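Re: [preleo-list] Alter - long cut or short cut?

Quick one, meant to reply days ago and then work happened. Quoting the bit I'm answering, snipped the rest.

> On 7th October you wrote:
>
> Finally saw Alter at the Preleo, the short version, and I'm in the
> minority again. Thought it was fine. Bit cold. The twist (she's the
> copy, has been since the ferry) I had worked out by the time they got
> to the house, and after that I was just waiting for the film to
> catch up with me. Everyone keeps telling me the long cut fixes it.
> Does it? I can't see how more of the same makes it less slow. Also
> is the Tekby disc worth having or is it the same transfer they
> streamed in June, because that one was mud.
>
> And am I the only one who preferred Matubbar? At least that one had
> jokes.

Right. Yes, the long cut fixes it, mostly. 17 minutes extra, nearly all of it in the first half, before the ferry. You get the sister properly. In the short version she's a voice on the phone and one scene in a kitchen, so when she doesn't recognise her own sister's handwriting later it's just a plot point. In the long one there's a whole business with the two of them clearing out the father's flat, arguing over who gets the records, and it's funny, properly funny, and you miss it when it's gone. So it's slower on paper but I looked at my watch less.

Spoilers from here on, if anyone's still holding out.

You're not supposed to be surprised by the twist, I don't think. The ferry scene gives it away deliberatly - different coat, she takes sugar, the man at the rail calls her by the wrong name and she answers to it. It's a film about watching someone not know. Where it goes wrong for me is the doctor, who explains it all again for ten minutes in case anyone was asleep. Both cuts have him. Neither cut needs him.

The score is better in the long one as well, or there's less of it anyway. That big swelling thing over the lighthouse has gone and you get wind.

Disc. Tekby did a run of 2400 and mine is number 939, so they were not exactly flying out when I ordered. It is NOT the streaming transfer. Blacks are black, you can see there's someone standing in the hallway in the second dream, which I had completely missed before. Sound a touch low on the dialogue, I had it turned up and then jumped out of my skin at the car. Subtitles have mistakes in them (the "council" is the "counsel" all the way through). Extras are thin, a trailer and a chat with the designer about the house. Both cuts on there though, and you pick from the menu, none of that branching nonsense that froze my player on the Matubbar disc.

On Matubbar - you're not the only one but there aren't many of you. The first hour is a lovely thing, I'd watch the wedding on its own. Then the brother comes back from sea and it turns into a different, worse film with a shootout in it. Jokes stop dead. I know people say that's the point. Still.

Oh and the workshop scene in Alter, seeing it came up on here before. 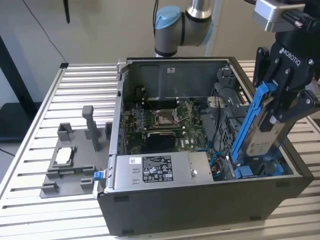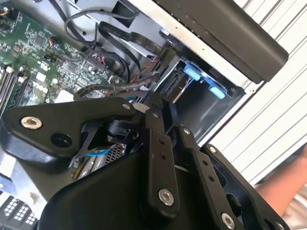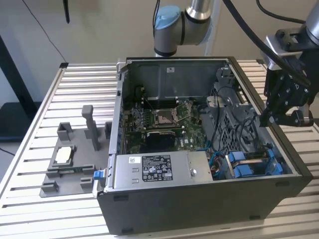
The workshop scene is the one bit where I'm with the grumblers. She's meant to be taking the memory of the old her out of the machine, big moment, no music, one lamp, and what she lifts out is a glowing glass brick the size of a loaf. Why? Everything else in the film is so plain. Kettles, buses, damp. A green board and a bare socket with its metal bit standing open, like in the first and last ones, would have done it for me, all that fuss over a gap you could cover with a matchbox. The long cut holds on the brick for even longer, so that's one thing it makes worse. She's very good in it mind, the way she keeps wiping her hands on her skirt.

So: long cut, Tekby disc, go and make tea when the doctor sits down. If the Preleo do get the long one in I'd go again on the big screen, the ferry must look enormous. Did anyone ask them about that? I thought someone was going to ring.

Haven't forgotten I've still got somebody's box set with the cracked case. Shout if it's yours, there are 2 discs in it and I think there should be three.

Must run, typed this on the bus.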